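Skustley Library: summer hours and the new loan rules

From 13 June 2021 the Skustley branch goes back to six days of opening. The doors open at 10 every morning and close at 7, except on the last day of the week, when we close at 3. The Tremititz Road entrance stays shut until the ramp is finished, so please use the side door by the bike racks.

Loans now run 32 days in place of 19. This covers books, audiobooks and sheet music. DVDs stay at one week.

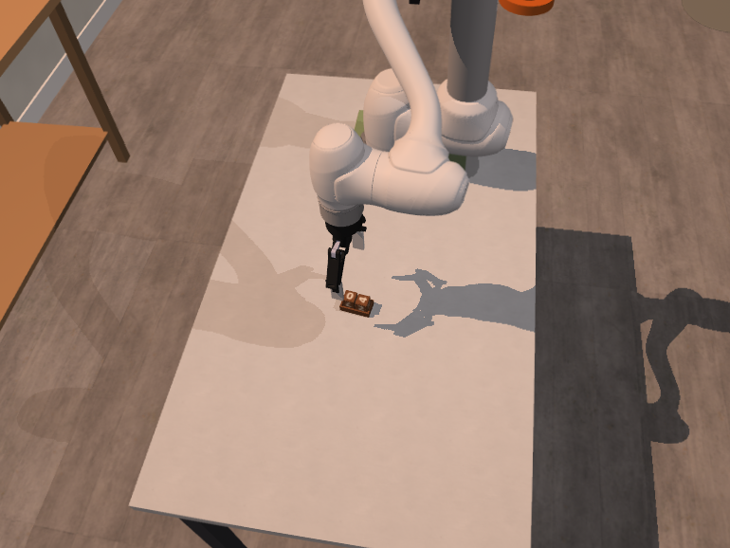

Wissam Obeidat asked whether the longer loan applies to items already out. It does – the new due date will show in your account the next time you log in.

Late fees stopped in February and will not come back. Lost items are still charged at cost. The spring shelf check found 536 books missing, most of them from children's fiction and cooking. Check under the car seats, please. Returns can go in the drop box at any hour.
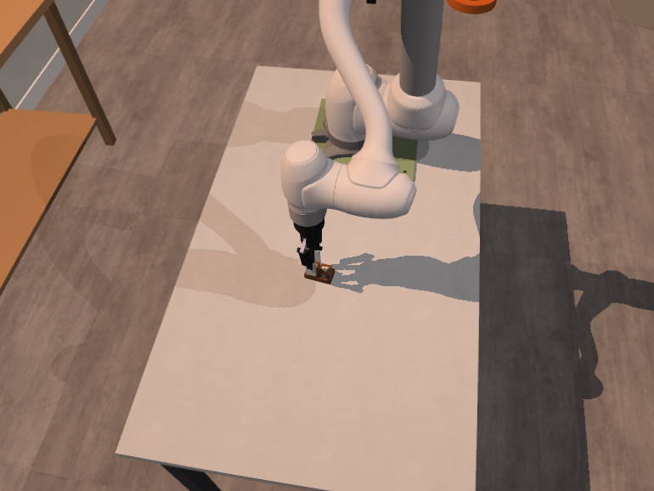 One reader wrote that the drop box is often full by evening and asked for a second one. We have ordered it, and it will stand outside the Clollia Street parking lot.

Holds are kept for five days at the front desk.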